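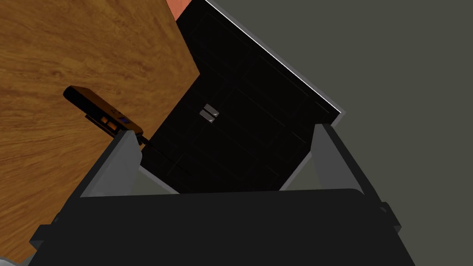

Nazanin Najafi wrote to me after the last time I gave this talk and said I'd spent so long on packing that she still had no idea what to do on the first night. Fair point! So tonight I'm starting at the end, with the door open and everything you own sitting in the wrong room.

(Wait for people to sit down. Water on the left side this time.)

Hello, I'm Ga-eun Kong, and I've moved house a lot more than I ever meant to. The big one was from Broltton to Muli, almost 2,000 miles, in January, with a cat who had opinions about every mile of it. Most of what I'll tell you I learned on that trip, and a fair bit of it I learned by doing it wrong.

First night. Make the bed before you do anything else. I mean before the kettle, before the wifi, before you call your mother. You will be so tired by nine that you'll sleep on a pile of coats if the bed isn't made – I did, and my neck was bad for a week. Sheets go in a bag you carry yourself, along with soap, a towel, a phone charger and the thing you open cans with.

(Story: the can of peaches and the house key. Keep it short, skip it if we started late.)

Okay, big furniture. Cabinets, bookcases, wardrobes, anything tall. Measure the doorways at the new place, and then measure the stairs, and then measure the turn in the stairs, which is where our wardrobe lived for most of an afternoon while the neighbors climbed past it. Empty every cabinet before it moves. Tape the doors shut with something that won't pull the finish off (try a little piece on the back first). And if it comes apart, take it apart, and put the screws in a bag, and tape that bag to the piece it came from. I know you think you'll remember. You'll be standing there with a handful of screws at midnight, trust me.

Next slide.

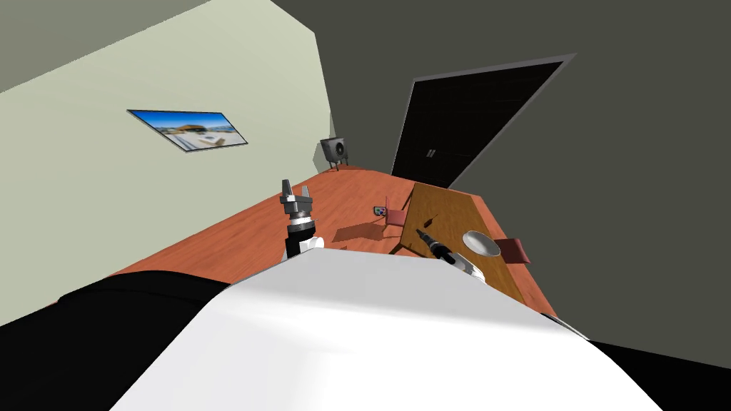

Wooden table, black hand tool.

Tools. Keep them out of the truck! Ours were at the very back behind the mattress, so we ate dinner off a suitcase. A screwdriver, a tape measure, a box cutter and some felt pads for the table legs, all in a bucket, and the bucket rides up front with you.

Money, quickly. We paid a deposit of 600 dollars to the movers and didn't read the page about delivery windows. Ask them two things in writing: what's the last date my stuff can show up, and what do you charge if the truck can't park by the door? We got hit with an extra 80 dollars for a long carry and I still grumble about it.

(Pause here. Somebody always has a worse story, let them tell it.)

Boxes. Write the room on the side, never on the top, or you can't read it once they're stacked. Books in small boxes. Pillows in big ones. Leave the kitchen till last and then pack it slower than you want to – plates on edge, with a towel between them if you're out of paper.

Pets get a closed room with a sign on the door. Ours got out in Gevton and we spent the evening calling her name behind a diner.

Questions. Handouts are on the chair by the door, and please take the checklist with the doorway measurements on it.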